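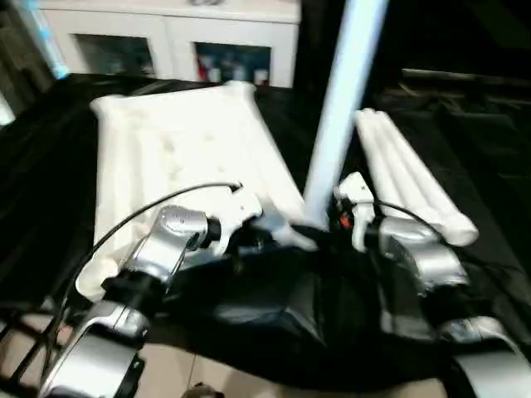 Running a Two-Arm Demonstration for Visitors

Applies to: Enik two-arm bench, visitor sessions at the Fostemport workshop
Revised Jul 6, 2022

These steps cover a short demonstration in which two arms handle soft white goods in front of a group. They assume the arms have already been commissioned and that the operator has completed the Pukico safety briefing. Setup takes 20 minutes with two people.

1. Prepare the surface

Spread black sheeting over the full working area and tape the outer edges. Creases in the middle can stay. White items read well against black, both for the cameras and for visitors standing at the back. Smooth out any fold high enough to catch a fingertip.

Run each gripper cable in a loose arc from the wrist back along the arm. Move each arm slowly through its range and watch the cable the whole way. If it goes tight at any point, add slack and repeat.

2. Place the objects

Start with flat or long items that can be gripped at an edge. Lay them diagonally, with the near end inside the reach of at least one arm. Keep a hand's width between items.

For the second part of the session, bring in the chair and put the cloth over the front edge of the seat. Drop it in place and leave the folds as they fall. A cloth that has been pressed flat is harder to pick up and makes for a slow demonstration. 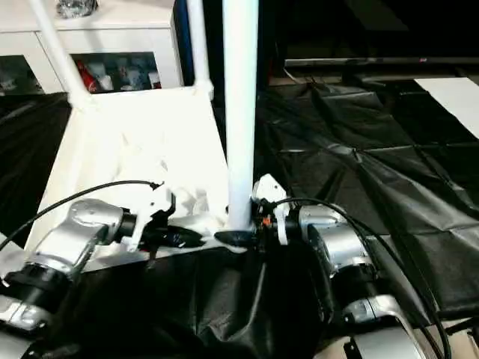

Both grippers at the front of the seat, with the cloth between them.

3. Check clearance

With the arms at low speed, bring both grippers toward the cloth and stop. Look at the tips from the side as well as from above. The fingers are printed plastic and will chip if they meet at full speed. Check the distance to any upright near the work as well. The arms can clear a pole on approach and still touch it on the way out.

4. Run the session

Limit each group to 6 people. Keep them behind the floor line and keep one operator at the stop button with no other duties. Run each task 4 times at most, then pause for questions. In January we ran longer sets and the groups lost interest before the chair task.

Announce each move before starting it. If a grasp fails, say so, return to the start position and try again. Do not reach in to fix the cloth while the arms are powered.

Put the wrist camera view on the second monitor once the first task is done. Tell visitors beforehand that the picture tilts and blurs when the arm turns.
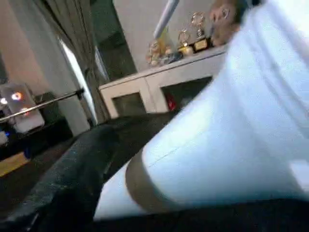
Leave that view up during questions, as most of them concern what the arm can see. Betancur mounts need to be checked for play between groups. Tighten by hand only.

5. Shut down

Open both grippers, return the arms to rest and cut power at the bench switch. Fold the sheeting inward so that grit stays inside it. Log any failed grasps with the task name and the arm used.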